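Mumum — gallery from the block-pushing tests

Hello again! I promised a gallery page for Mumum and it has taken me far too long, mostly because I kept fiddling with the planner when I should have been sorting pictures. Mumum is the pushing controller I've been writing with Sota Nakajima, in the evenings and on slow afternoons at Irkberg. It takes a typed instruction such as "put the red star next to the blue cube" and turns it into lots of short pushes. There's no grasping anywhere in it. The arm has one finger and it shoves things about, which sounds crude until you try to write the code for it.

A few words on what's going on inside, for those who asked. The camera feed goes to a detector that gives us a position and a rough heading for each block, and that goes to the planner (Sota's half), which picks a block, a side to push from and a distance. My half is the bit that moves the arm. I plan a path for the fingertip that keeps clear of everything except the block we want, then hand over to a small feedback loop for the push itself. The loop runs at 17 hertz, slower than I'd like, but the detector can't go any faster on the old machine.
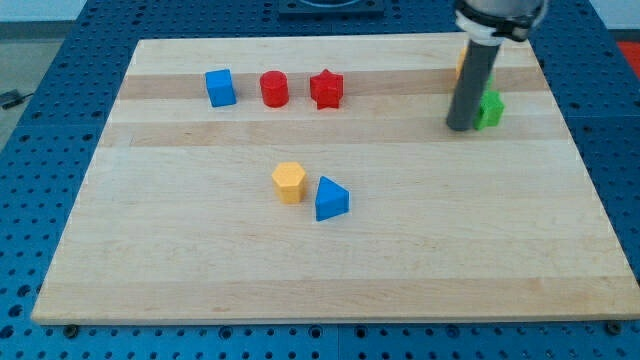 The hard part is knowing when to give up on a push. Shapes that roll are a menace, and stars like to pivot on a point and end up facing somewhere silly. My first version would chase a block all the way across the board, correcting and correcting, and never once stop to think that coming round the other side might be quicker. Now each push has a budget of 17 control steps, and if the block has wandered off the line by then the finger backs away and the planner gets another go. It looks a bit dithery when you watch it live, but the logs are so much happier!

Speaking of logs — we recorded 2747 pushes for this round, and I've been through 1051 of them by hand, tagging the ones where the block went somewhere the model didn't expect. Tedious, but it showed me a daft bug in the approach path, where I'd used the block's heading from before the last replan. One line to fix, two evenings to find. Sota was very kind about it.

We've also moved the replay tool over to Estard, so you can scrub through a run and see the planned path drawn over the real one. The Adjei format still works for the older recordings, though the timestamps are a little off in those and I haven't got round to sorting them out.

Next on my list is pushing two blocks at once when they're sitting close together. At the moment the planner treats that as a problem and nudges them apart first, and I think we can do better. If you've written anything similar, do drop me a line, I'd love to compare notes.

Page last updated Jul 13, 2018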